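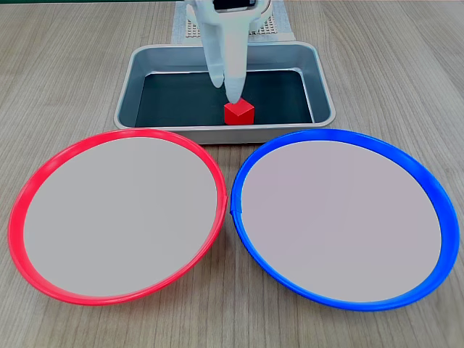 Sorting is usually the first classroom activity in which a child has to hold a rule in mind and act on it. The child picks up an object, decides which of its features counts, and puts it where the rule says. For this unit we use the simplest rule we can, which is color. A plate with a bright red-pink rim and a blue plate are set side by side on the table, close together, and the objects to be sorted start in a metal tray behind them. A small red cube in the tray belongs on the red plate. The gray base inside the red rim matters for our purposes, as the color cue comes from the rim alone and the child has to look for it.

Unit 4: Sorting by one attribute

Reading before class: the Imen packet, sections on matching and on naming. Yolotzin Ibarra's notes on the difference between the two are at the back of the packet and will be discussed.

Terms

Matching – putting an object with another that looks the same in the respect that counts. No words are needed.
Sorting – placing every object in a set into one of several groups under a single rule.
Attribute – the feature the rule refers to: color, size, shape, weight, texture.
Distractor – an attribute that varies but should be ignored.

Setting up

Put the tray at the far side of the table and the plates nearer the child. The child reaches over the plates to pick up and comes back to put down, so the choice is made on the return. If the tray is placed to one side, many children fill the nearer plate first, and you can't tell whether they are following the rule or saving effort.

Use a tray with a dark, flat bottom. Cubes stand out against it and don't roll. Start with one object in the tray at a time. When the child has placed 5 in a row without help, put out 7 together and let the child choose the order.

What to say

Keep the instruction short. "Put it where it goes" is enough once you have shown it twice. Do not name the color in the first round. If you say "red," a child who knows the word can follow it without looking at the plate, and you learn something about vocabulary and very little about sorting.

Recording

Write down the first placement, even if the child corrects it. Mark a correction with a small c. Sherif Zerouali's sheet has a column for the hand used; fill it in, as we will need it for Unit 7.

Common errors

Everything goes on one plate. Go back to one object and show it again.
Alternating left and right. Swap the plates and repeat.
Stacking. The child has started to build. Let it finish, then clear the plates.

For next time

Run the activity with one child and bring the sheet. Pairs should compare how they scored corrections before class. Youssra Alaoui has the spare plates, and they go back in the Furach cabinet on the second shelf.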